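The Little Trainer That Taught an Air Force to Land

2024-07-01

I have a soft spot for airplanes that never shot at anything. Everyone crowds around the fighters at an air show (me too, I'm not made of stone), but give me the tubby two-seater parked at the far end by the porta-johns and I'll be happy for an hour. So when I got an email saying one of the last flying Banbys had come out of a long rebuild at Branport, I had my bag packed before I'd finished reading it.

If you've never heard of the Banby, you're in plenty of company. Vultgate built 173 of them as basic trainers, all of them with wooden wings, a steel tube fuselage and a landing gear that could charitably be called stiff. Nearly every one went to the flying school at Nakpan, where they were painted yellow, handed over to teenagers and dropped onto the runway from a variety of heights. Only 3 are airworthy now. I'd seen one before, years ago and from behind a fence, and it was taxiing away from me.

The hangar at Branport sits on the north side of the field, past the fuel pumps, and it smells the way those places always do, of glue and old canvas and coffee. Kamol Suksawat was under the airplane when I got there. He stayed under it for the first ten minutes of our conversation, so my early notes are mostly about his boots.

"Don't lean on the aileron," he said, before he said hello. I wasn't leaning on it! I was thinking about it, though.

Kamol learned to fly in a Banby at Nakpan and then went on to bigger things, twin-engine transports for the most part, and eventually instructed on them. He is very funny about his first solo. The student sits up front in a Banby and the instructor sits behind with a second stick, and you can't see each other except through a little round mirror screwed to the windshield frame. His instructor had a habit of leaning down out of sight when he wanted to test whether you were ready. You'd glance up, find an empty mirror, and have a moment of pure cold terror at 800 feet. On the day of his real solo, Kamol spent the first half of the circuit convinced the man was still back there, crouching.

He talks about the airplane the way you'd talk about a strict aunt. It stalls without much warning. It drops the left wing when it does. The brakes fade on a hot day and the rudder is heavy until it suddenly isn't. "But it never lied to you," he said. "You did something sloppy, it told you right away, and then you fixed it." The air force kept them going long after they should have been replaced, partly out of affection and mostly out of budget.
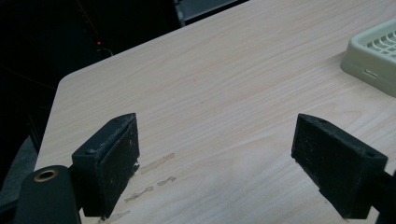

Light wood grain and a rounded corner.

The Branport airplane has 2955 hours on it, which Kamol considers young. Its paperwork is almost complete, and I lost most of an afternoon to it. Training squadrons wrote everything down. You get tire changes, propeller strikes, a new seat cushion, a bird's nest removed from the left wheel well "with eggs, relocated." You get the same bent tailwheel strut replaced so often that someone eventually just wrote "tailwheel, again." There's one September when the airplane flew nearly every day of the month and needed a new tire at what looks like the end of every week. That must have been quite a class.

What the paperwork doesn't tell you is how the wings were holding up. When the airplane came out of service it sat outdoors, then in a barn, then outdoors again, and wood doesn't forgive that sort of thing. By the time it arrived at Branport the fuselage was in decent shape and the wings were, in Kamol's word, soup.

Enter Sânziana Ene, who rebuilt them. She came to airplanes from boats, and she still says "planking" when she means skin and "hull" when she means fuselage, and after a while everyone in the hangar has started doing it too. She made both main spars from scratch. I asked her how long that took and she gave me a look and said it depended on whether I was counting the first one. The first one is now a shelf.
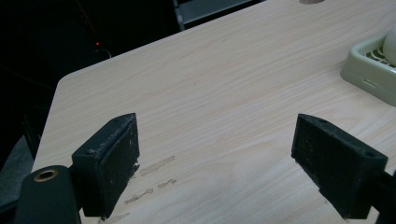
A Banby spar is built up from thin strips of spruce glued together under clamps, and the drawings are fierce about what sort of strips you're allowed to use. The grain has to run straight along the length, with only the tiniest slope to it, or the piece goes in the reject pile. I'd never given wood grain a thought in my life, and now I can't stop. Take that pale tabletop, with its long, soft, wavy lines wandering up from left to right. Lovely thing to put a mug down on. But picture a spar strip whose grain drifts off like that, and you've got a strip that wants to split along those lines the first time a nervous eighteen-year-old pulls out of a dive too hard. Sânziana turned down whole boards for less. She holds each one up to the light from the door, sights down it like a pool cue, and either grunts or doesn't. The grunt is good.

She let me glue one joint. It was on a scrap piece and it was never going anywhere near an airplane, and I was still sweating. You have a set amount of time before the glue goes off, and you spend all of it worrying that you've squeezed too hard and starved the joint. She broke it over her knee the next morning to see how I'd done. The wood tore and the glue held, which is what you want, and I was ridiculously pleased and have the two halves on my bookshelf.

The finished wings are covered in fabric, and then doped and sanded and doped again until your head swims. Vultgate's original yellow turned out to be a bit of a battle. Old photographs all disagree, and the school seems to have bought paint from whoever was cheapest that year. They finally matched it to a patch found on the inside of an access panel, where the sun had never reached. It's warmer than I'd expected, closer to egg yolk than lemon. Kamol says it's wrong. Kamol also admits he hasn't seen a fresh one since he was nineteen.

And yes, they took me up. I got the front seat, with the mirror, and the moment we lifted off I looked at it to check that he was there. He waved. It's loud in a Banby, and drafty, and the stick comes back at you with every bump as if it has an opinion. We did a couple of gentle turns over the estuary and then Kamol asked, over a very crackly intercom, if I'd like to see a stall. I said sure. The nose came up, everything got quiet, and then the left wing went down exactly as promised and I said a word that this magazine won't print.

I had the stick for maybe five minutes after that. I couldn't hold a heading to save my life. Every time I got the nose where I wanted it, the ball slid off to one side, and a calm voice behind me said "rudder" – and then, a few seconds later, "other rudder." I glanced at the mirror once, hoping for some encouragement, and there was no one in it.

The airplane will be flying on open days at Branport through September, weather permitting. Bring ear protection, park on the grass by the north gate, and don't lean on the aileron.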